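The man who sells secondhand sinks out of a yard at Drernodley wants me to know that wear is a good sign. "A scratched basin is a basin that worked," he says. I have heard the same line from people selling trucks.

He has been at it for 7 years and says 1,968 basins have passed through the yard. I asked to see the ledger. He said it was at home.

His favorites are the two-compartment models, which he buys from canteens and laundries when they close. Buyers worry about the wrong things, in his view. "They see stains on the floor of it and walk away. Stains are nothing. Look at the drain, look at the seams."

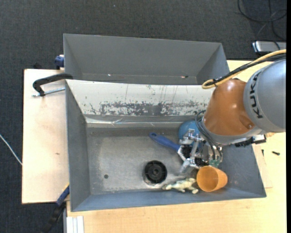 I asked about panels where the white finish has been scraped down to dark gray. Would he want that next to his own dishes? "It's cosmetic," he said, and then, after a while, "mostly cosmetic." He recommends a coating from Prustari, which he also happens to sell. When I asked how long it lasts under daily scrubbing, he said it depended on the brush – and he sells those too.

On price he is firmer. A double basin costs $731, delivery extra. A new one from Fasico costs more, he says, though he wouldn't say how much more, and the drain fittings are "not what they were."

Does anyone bring one back? "Two people, since November," he said. One had measured the counter wrong. He didn't remember what the other one wanted, only that she got a credit and hasn't used it.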